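**Sourdough starter left in the fridge over the summer, dump it or feed it?**

**landitz_baker** wrote on 8/14/21:

Left my starter in the back of the fridge when we went to my sister's place. It has a layer of gray liquid on top and smells like nail polish remover. No fuzz that I can see. It's half white flour, half rye. Do I throw it out or can it be saved?

**Cherry Mae Samonte** wrote:

Save it. The liquid is hooch and the smell is a hungry starter. Pour the liquid off, scrape away the top layer, take a spoonful from the bottom of the jar and put it in a clean one with equal weights of flour and water. Feed it twice a day. Mine has come back from worse.

If you see pink or orange streaks, or anything fuzzy, throw the whole thing away, jar lid included if it's the kind with a rubber seal.

**tromeck77** wrote:

I wouldn't bother. A new starter takes a week or two and costs you a bag of flour. You'll spend the same flour feeding the old one and you might end up with a sluggish one anyway.

**Cherry Mae Samonte** wrote:

A new one can stall on day four and sit there for a week. An old one is usually rising again in two or three days. I don't see how starting over is less work.

**tromeck77** wrote:

We've had this argument in the rye thread. My old one never got its strength back and I baked bricks until September. I started fresh and the problem went away.

**Bujar Dimitrov** wrote:

What were you feeding it? Bleached white flour is slow. I use whole rye for the first few feedings and go back to bread flour once it doubles. Also keep it warm. My kitchen is cold, so the jar goes in the oven with only the light on. Put a note on the oven door. I preheated mine once with the jar inside.

Don't pour the hooch off, by the way. Stir it in if you like a sour loaf.

**Cherry Mae Samonte** wrote:

Stir it in on a normal week, sure. After a whole summer I'd pour it off. Too much acid carried over slows things down.

**wieczorek_k** wrote:

Agree with pouring it off. I also go to a bigger feeding when mine smells like solvent, 1 part starter to 5 flour and 5 water.

**landitz_baker** wrote:

Update. Scraped it, fed it rye like Bujar said, poured off the liquid like Cherry Mae said. Nothing the first day. Second day a few bubbles. This morning it had doubled and smelled like yogurt. I'll give it another couple of feedings and then try a plain loaf, 135 grams of starter, the Erneck recipe from the pinned post.

**tromeck77** wrote:

Fine, glad it worked. Dry some on parchment and keep it in the cupboard as a backup.

**erneck_mill** wrote:

Seconding the dried backup. Also have a question for the group.
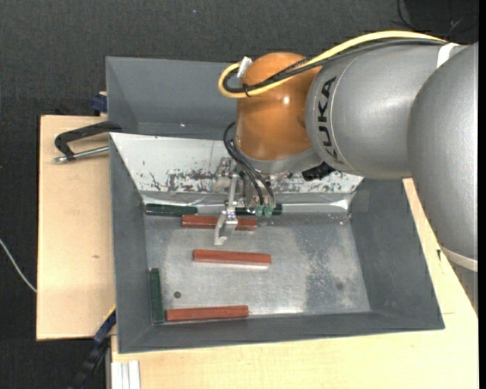

How long does dried starter keep in a cupboard?

**Bujar Dimitrov** wrote:

Mine was still good after 2 years in a sealed jar. Crumble it into lukewarm water, let it soften, then feed it as usual.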